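About Bulton Linen Services
Sorting, folding and delivery of household linen, from our workroom in Stulldale
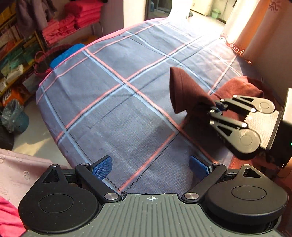 Reading time: 5 min

Bulton Linen Services folds, sorts and delivers bed and bath linen for furnished apartments, guest houses and private homes in and near Stulldale. We started with a single contract, a block of furnished apartments on Maldonado Street, and that block is still a customer. The work has grown to 935 beds under contract. The method has changed less than the volume.

This page explains what we do, how we do it and what we ask of the places we serve. Prices are on a separate page.

What we handle

Flat and fitted sheets in all standard mattress sizes, pillowcases, duvet covers, bath towels, hand towels, washcloths, bath mats and kitchen towels. We accept cotton, linen and cotton-polyester blends. Silk, wool blankets and anything with a down filling go to a specialist, and we can pass on a contact.

Colored and patterned linen is accepted on the same terms as white. Many of our private customers use plaid or striped sheets with dark towels, and each shade is kept in its own load until we have a record of how it behaves. Maroon, navy and black towels are washed apart from sheets for the first 10 cycles. After that they move to the general dark load if a white test cloth comes out clean.

Folding on the bed

Most laundries fold at a counter. For our in-home service we fold on the made bed. A bed gives a wide, padded surface at a workable height, and the towels end up in the room where they will be used or put away. The bed has to be made first, with the bottom sheet pulled flat and tucked.

The towel procedure is short:

Pick up the towel by one corner and let the rest hang or lie as it falls.
Find the adjacent corner on the short side and hold both corners level.
Lower the far edge to the sheet first, then the near edge.
Smooth from the center outward with the flat of the hand.
Fold in thirds lengthwise, then in half, then in half again.
Turn the finished towel so that the closed fold faces the door or the front of the shelf.

Thirds are our default because the side hems end up inside the fold and the stack stands straighter. Customers with narrow shelves can ask for quarters. Hand towels are folded in thirds and then once across. Washcloths are folded in half twice, with no thirds.

A plaid or checked sheet helps with alignment. The towel edge can be set parallel to a line in the pattern, and a crooked fold shows up early. On plain sheets we work from the mattress edge.

Sheets and seams

A sheet that has been hemmed well will lie flat along the seam. When a hem goes wavy, the usual causes are thread that shrank at a different rate from the cloth, or a sheet that was pulled while it was being sewn. Neither is a safety or hygiene problem. We note a wavy hem on the linen card and leave it alone unless the customer asks for a repair. Repairs are made with polyester thread, straight stitch, in the nearest matching color we stock.

Fitted sheets are checked at the corners for slack elastic. A corner that will no longer hold is replaced in the sewing room, usually on the next visit. Flat sheets are folded to a finished width that matches the customer's shelf, which we measure once and keep on file.

Stacking and storage

Stacks are built with the heaviest pieces at the bottom. Bath towels go no more than six high on an open shelf and eight high in a closed cabinet. Sheet sets are stored with the flat sheet, fitted sheet and one pillowcase folded inside the second pillowcase, so that a whole set can be lifted out at once. The bed size is written on a cotton tape pinned to the opening.

Freshly returned linen goes under the existing stack. This rotates use and evens out wear - a set that always sits on top will fade well before the others.

The Stulldale workroom

The workroom has two areas divided by a wall. Unsorted linen comes in on the west side and finished linen leaves on the east side. Carts do not cross over. Each cart holds up to 200 pounds and is weighed on entry and again before delivery.

The folding area has long tables, daylight lamps and a rack of the shelf templates we keep for each customer. Daylight lamps matter more than we expected when we fitted them. Under the old yellow bulbs, dark maroon and dark brown were regularly put in the same stack.

Every batch is logged in Plultby, our inventory system. Plultby records the customer, the item type, the color group, the wash count and any note from the folder. It does not record anything about the household. Customers can request a printout of their own linen list, and most do so in April, before the summer rental season, when replacements are ordered.

Staff and training

New staff spend their first two weeks on towels only. They then move to pillowcases, flat sheets and fitted sheets, in that order. Each stage ends with a check of 400 folded pieces against the shelf template. A piece that is outside the template is refolded and the cause is written down. In-home work is assigned after all four stages are complete.

We pay by the hour. Piece rates produced fast stacks with poor corners, and we dropped them.

What we ask of customers

For in-home folding, please clear personal items from the bed. Leave clean towels in one place, either in a basket or on the bed itself. Tell us in advance if a shelf has been moved or replaced, so that we can measure it again before the visit. Pets should be kept in another room while dark towels are being folded.

For pickup and return, use the bags we supply. Tie them once, at the neck. Damp items go in a separate bag and should be collected the same day.

Service area and hours

Pickup and return covers Stulldale and the Maldonado Street district. In-home folding is offered in Stulldale only. The workroom counter opens at 7 a.m. and closes at 4 p.m. Bags left at the counter after 2 p.m. are logged the next working morning.

New accounts start with a linen count and a shelf measurement, both done in a single visit. Requests can be made at the counter or through the contact form.

Contact | Prices | Fabric list | Returns and repairs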